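Brekke Desk Felt, Large, in Charcoal: Review After a Winter of Use
Reviewed by Idun Haugland, 2025-04-14

The Brekke is a desk mat for people who write, cut paper and set down keyboards on a hard white top. I bought mine in January to replace a Fudcombe cork sheet that had started shedding crumbs along the front. The Brekke is sold as a wool blend in two thicknesses. Mine is the 5 mm.

Flatness. It ships rolled, felt side out. The far corners lay down overnight. The near corners took two days under books. The maker's leaflet suggests a cool iron through a damp cloth, and I did not need it.

Surface. The finish is matte and does not throw back a desk lamp. Lighter patches show under uneven light, mostly where the nap has been brushed in different directions. A pass with the flat of the hand evens out most of them. Anyone expecting the uniform black of a rubber mat should look at the Werstead.

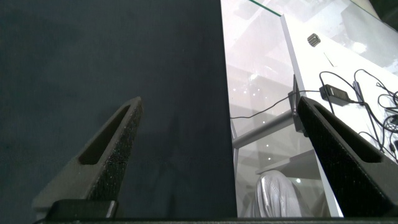

Dark fabric surface with a straight edge, close up.

Edges. Cut, not bound. After three months I find no fraying on the long sides and slight fuzz on one short side, where my sleeve rests. I trimmed it once with scissors. The Werstead has a stitched border that catches on a sliding ruler, and I prefer the plain cut.

Grip. The backing is a thin rubberized layer. On laminate the mat stays put under normal typing. On an oiled wood top it crept toward me and had to be pushed back every few days. Wiping the wood with a dry cloth helped for a week or so.

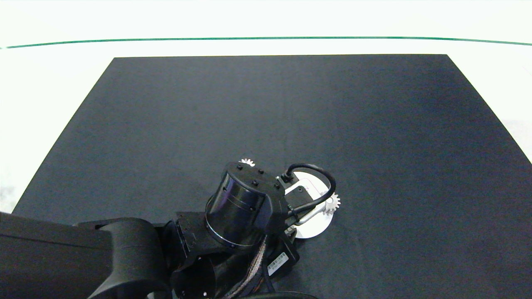 Charcoal mat on a white tabletop.

Writing. A ballpoint on a single sheet will punch through if pressed. Put a second sheet or a thin card under the first. Fountain pens are fine. Mouse tracking was steady with an optical mouse at every speed I tried, although the feet drag more than they do on cloth.

Cleaning. Lint is the main complaint. Charcoal shows white thread, eraser dust and pet hair. A lint roller works but lifts some fiber for the first few weeks. Coffee blotted at once left no mark. Coffee left for an hour needed cold water and wool soap, and the patch dried slightly stiff.
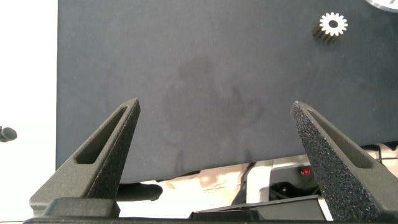

Smell was noticeable on opening and gone within a week by a window. The Prarnodska mat I tried last year kept its odor far longer and went back to the store.

Noise is lower than on bare laminate. Mugs and tools land quietly, and the keyboard loses its hollow ring.

Replacement backing is listed as part 1517, sold separately. I have not fitted one.

Rating: 4 out of 5. One point off for lint.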